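Print this page | E-mail this page

Teaching by Hand: Frequently Asked Questions

Updated 20th August

These are the questions that reach the Prelleo demonstration program most often, answered by the people who have to answer them anyway. Minttu Hakala wrote most of it. Onni Lahtinen took out the swearing.

Do I need to know anything about robots?

No. You need to know how to pick up a cloth and put it down again. Several of our best demonstrators have never shown the slightest interest in robots, and several engineers have turned out to be dreadful with a dishcloth.

What is the difference between hand-held and remote work?

With a hand-held gripper you walk up to the job, squeeze, and do it. The tool records where it went and when the jaws opened and closed. With remote work you sit at the Landell desk and steer an arm that is somewhere else, usually a little slower than you would like. Hand-held is quicker and gets into real homes. Remote has the advantage that whatever you did, the arm can certainly do, having just done it.

How many demonstrations does one task take?

It depends on the task, and on how much the objects move about when you touch them. We ask for 500 of anything involving fabric. Putting a cup on a shelf needs fewer, and we generally stop when the numbers on the test arm stop improving or when the demonstrator does.

Should I do it perfectly every time?

Please don't. If every run is flawless, the robot learns what a flawless run looks like and is lost the first time a corner slips. Fumble, notice, fix it, carry on. Do not fumble on purpose, though – people are terrible actors, and Oskari Pelkonen can spot a staged drop from across the room.

How fast should I go?

Slower than you do your own housework and faster than you would defuse a bomb. If you find yourself narrating, you are going too slowly.

Can two people work in the same room?

Yes, if the room allows it and you are still on speaking terms. Agree who starts and who clears the table, and keep elbows in. Each gripper makes its own recording, so press start on both. This sentence is here on account of a long afternoon in July.

Do I have to tidy the kitchen first?

No. We want kitchens as people keep them, pots and all. Move anything you would be sad to see knocked over, and leave the rest alone.

What if the cloth does something strange?

Cloth always does something strange. Pinch it near an edge, lift, and see what you have got. If it comes up in a lump, put it down and try another spot. 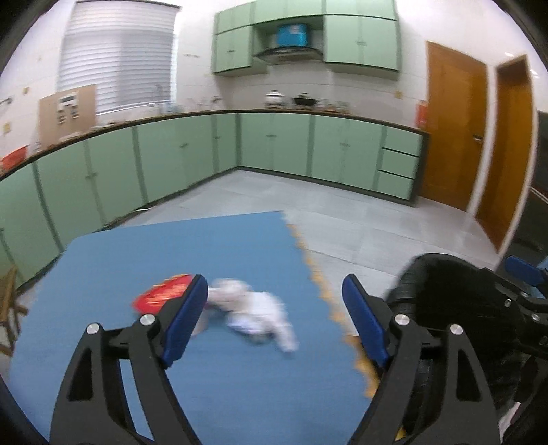
The same goes for anything else that refuses to hold its shape. A bag, a sleeve or an oven mitt will never lie the same way twice, and there is no use trying to arrange it so that it does. Start each run from wherever the last one left things. If you catch yourself smoothing out the starting pile because it looks messy, stop and scrunch it back up.

My recording was rejected. Why?

Usually one of the dull reasons: the lens was smudged, the lights were off, or the tool was put down in the middle of a run and picked up again after a phone call. Tuulikki Ojala sends a note with each rejection. The notes are short. She is perfectly nice in person.

My wrist hurts.

Stop. Switch hands or go home. The gripper is light for the first ten minutes and gets heavier in a way physics has yet to account for.

Will the robot end up doing it the way I do?

To some extent, yes, including the bits you would prefer it had missed. Kauko Koivisto taps every item twice before letting go of it, and so, for most of last winter, did our arm.

Can I keep the gripper?

No.

Print this page | E-mail this page

Related items

Setting up the Landell desk
Cleaning the lens, again
Why we retired the Robichaud pads
Booking a session: dates and house rules
Returning borrowed equipment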